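Hatwood Cotton Produce Bags, Set in Three Sizes – Review

I bought these in August to replace the thin plastic bags I was bringing home from the store every week. The set costs $50, which is a lot for cloth bags, so I used them for two full months before writing anything.

The large size holds a week of potatoes for two people. The medium is right for onions or apples. The small one is too narrow for most produce, and I ended up keeping garlic and dried beans in it. Seams are double stitched on the large and medium. On the small they are single, and one had a loose thread at the bottom corner out of the package.

Hatwood says to wash cold and hang dry. I did that the first four times and the bags kept their shape. Then I ran them through a warm wash with the kitchen towels and the large bag lost an inch in length. The cord did not shrink with it, so the top now puckers a little when open. It still closes fine.

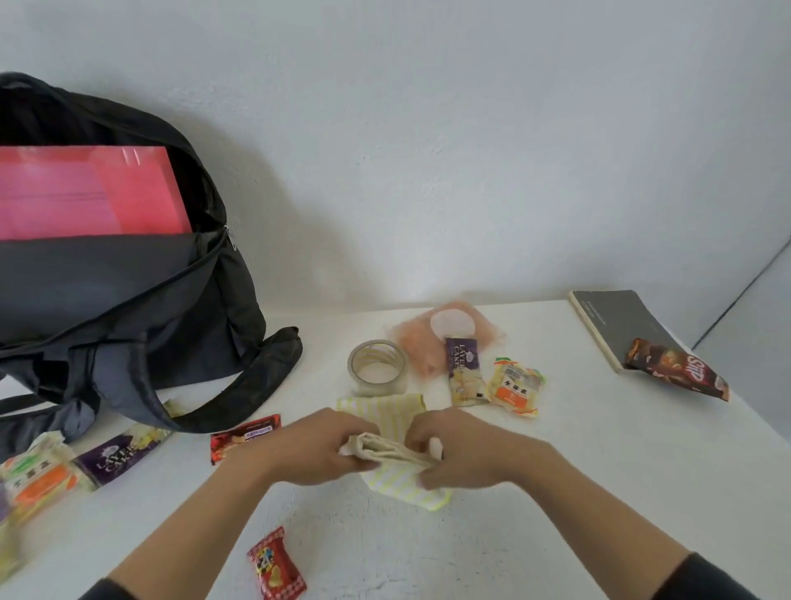
Cream drawstring bag, on top of a striped yellow cloth.

Potatoes kept well. A bag hung in the pantry went 16 days before the first sprouts, a few days longer than I get from a bowl on the counter. Onions did about the same as always. I would not use these for lettuce or herbs. Cotton pulls the moisture out and spinach was limp by the next evening. For greens I still use the Bratitz mesh-lined bag, though it is harder to clean.

Tare weight is not printed on the tags. At Võ, where I do most of my shopping, Sơn Ông at the register weighed the large one empty and wrote 80 grams on the tag in marker. The marker has faded but is readable. The Vandimance bags have the weight sewn into the label and Hatwood should do the same.

Cords are plain cotton with a knot at the end, no toggle. They hold when pulled tight but work loose if the bag is full and hung by the cord. I tie a second knot.

Good bags, priced too high. Buy the large and medium separately if your store carries them that way, and skip the small.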